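How a Television Season Gets Made

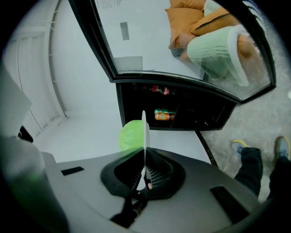
A finger blade points up toward the lower shelf of a display cabinet.

A television season is a group of episodes that are planned, paid for and shown together. When a season ends, the show does not automatically continue. A decision has to be made each time. Making another season is called renewal. Stopping is called cancellation.

Who decides?

Two companies are usually involved. The production company makes the show. The network or streaming service shows it to the public. Sometimes both belong to the same owner, but the jobs are still separate. The network pays a fee for the right to show the episodes, and the production company uses that money to pay for the work.

Before renewing, the network looks at how many people watched. This is called the audience. It also looks at how many of them watched to the end of an episode, and at how much the next season would cost. A show with a small audience may be renewed if it is cheap to make. A show with a large audience may be canceled if it costs too much.

An example: Mellik

Mellik is a singing contest made by a company called Boateng. In each episode, singers perform a song they have had one day to learn. Viola Benedetti is the producer, the person in charge of the schedule and the budget. Barrett Oyelaran is the casting director. His department chooses the singers.

For the second season, 3592 people applied. Each one sent in a recording. The casting department listened to all of them and invited 100 people to sing in person. This step is called an audition. Most contest shows use recordings first, as it would take too long to meet every person who applies.

Recording

Many contest shows are not shown live. They are recorded weeks or months earlier. Mellik is recorded in June at a studio named Fastitz. Two episodes can be recorded in one day if the stage does not have to be rebuilt between them. The audience in the seats may stay for both, and is asked not to tell anyone the results.

People who work on the show sign an agreement to keep the results secret. So do the singers. This is called a confidentiality agreement. A person who breaks it may have to pay money to the production company.

Editing

The studio uses several cameras at the same time, and every camera records the whole performance. An editor chooses which view to use at each moment. One hour of finished television can come from many hours of recordings. The editor also removes pauses, such as the time needed to change a microphone or move a piano.

Sound is handled separately. Each voice and each instrument is recorded on its own track. A sound mixer adjusts the volume of every track until the words of the song can be heard clearly.

Choosing a date

The date of the first episode is called the premiere date. The network picks it by looking at a calendar of everything else it plans to show. It tries not to place a new season against a large sports event. It also avoids showing two similar programs in the same hour. The network that carries Mellik, Verurero, also shows a dance contest, so one begins after the other has ended.

The date is then announced to the public. It can still change. If it does, the network makes a second announcement.

Words to know

Audition: a short performance used to choose who will be on a show.
Budget: the amount of money available to make something.
Premiere: the first showing of a program or a season.
Renewal: a decision to make another season.
Track: one separate part of a sound recording.

Page last checked March 6, 2026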